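Open Day at the Gumard Cold Store: What I Saw and What I Learned

Thursday, August 13, 2020

My cousin keeps bees and grows currants, and I write a small newsletter for people who do similar things at home. When Gumard announced that it would open its cold store in Mernero to visitors for one day, I put my name on the list the same evening. I have bought fruit from this company for many years, but I never knew where the fruit sleeps between the orchard and the shop.

The bus from Giltomness takes 53 minutes and stops at the lower gate. From there you walk uphill beside a wall of old apple crates. Visitors were let in by groups of 12, with masks, and each group had its own time. Mine was at ten o'clock. We received a thick jacket, a hair net and paper covers for the shoes. The jackets smelled of pears. I was happy with mine for the first five minutes, when we were still standing in the sun, and then much happier later.

The receiving yard

Our guide was Noemi Nakamura, who is responsible for fruit quality. She speaks quickly and walks quickly too, so I missed a part of her introduction while I was closing my jacket. What I understood is that the store was built for apples only and that pears, plums and some vegetables came later, when the farmers asked for it.

In the yard, a truck was being unloaded with early plums. From every load they take a few fruits, cut them, and measure the sugar with a small instrument you look through like a telescope. We were allowed to try it. You put one drop of juice on the glass, close the lid, and turn to the light, and there is a line between blue and white with numbers beside it. My plum was sweet enough by the numbers. By my tongue it was still a little sour, and I said so. Ms. Nakamura answered that acid and sugar are two different questions, and that a plum with no acid is boring after the second bite.

She also told us that the hour of picking matters more than most people believe. Fruit that is picked at noon comes in with the whole heat of the day inside, and it takes a long time before the center of the crate is cold. Their best farmers begin at sunrise and are finished by ten.

The cold rooms

The rooms are behind heavy sliding doors. The first one we entered was kept at 4 degrees Celsius and held cucumbers and beans, which do not like to be colder. I always put my cucumbers in the coldest place at home, near the back, and then I am surprised when they become soft and watery. Now I know the reason.

The second room was for plums and was nearer to freezing. The air was moving all the time and the noise of the fans was strong, so the explanation was given outside, before we entered. The crates are stacked with spaces between them and never against the wall. If the air can't pass, the middle of the stack stays warm and begins to spoil there, and you don't see it from outside.

The apple rooms were empty and being washed, as the old crop had gone out in July. We could only look through a small window in the door. In these rooms they take away most of the oxygen, so the apples breathe very slowly and can wait until spring. It is forbidden to go in while the room is closed, and there is a large red sign about this, with good reason. One visitor wanted to know if the apples lose their vitamins. The answer was that they lose some of them, and that this happens in the kitchen also.

The sorting hall was the loudest place. The belts were made by Koech, and one of them was stopped for repair, so we saw only half of what was promised. I didn't mind it much. The women at the other belt were turning the plums with such fast hands that I watched them until my group was already at the next door and somebody had to call me.

The talk about keeping food at home

After the tour there was a talk in the canteen, and for my readers this was probably the most useful hour. The chairs were placed far apart and the windows were open. I made notes, and I give them here under short headings, as I wrote them.

Apples by themselves

Apples give off a gas, ethylene, which makes other fruits and vegetables get old faster. Carrots become bitter from it and lettuce gets brown spots. Keep the apples in their own bag or in another room. If you have an avocado which is too hard, then the gas is your friend, and you can put both in one paper bag.

The home refrigerator

Don't trust the number on the dial, as on many models it shows only "more cold" or "less cold". Put a thermometer in a glass of water on the middle shelf and read it the next morning. Leave a little space at the back wall of the inside, for the same reason as with the crates. With a top-freezer model, warm food should never go directly in the freezer on top of food which is already frozen. Let it cool first.

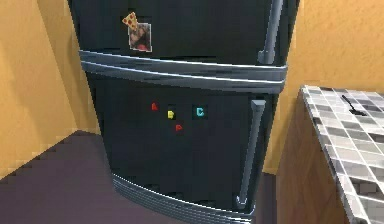
Berries

Don't wash them before you store them. Wash only what you will eat now. For freezing, spread them on a tray in one layer, and put them in a bag when they are hard.

Potatoes and onions

Both like dark and dry air, but not the same box. Potatoes should not go in the refrigerator, where they turn sweet and then become too brown when you fry them.

Practical information

The visit was free and took two hours and a half. There is a small shop at the upper gate where you can buy a crate of plums for less than in town, but they take only cash. I had to borrow from a lady in my group, and I have sent her the money already. The path from the bus stop is steep and has no shade. People who have difficulty walking can call before and will be picked up by car.

Children under 12 could not enter the cold rooms this time. Next year Gumard wants to hold the open day in October, when the apples are arriving and all the rooms are in use. I have asked Ms. Nakamura to write to me when the date is known, and I will print it in the newsletter.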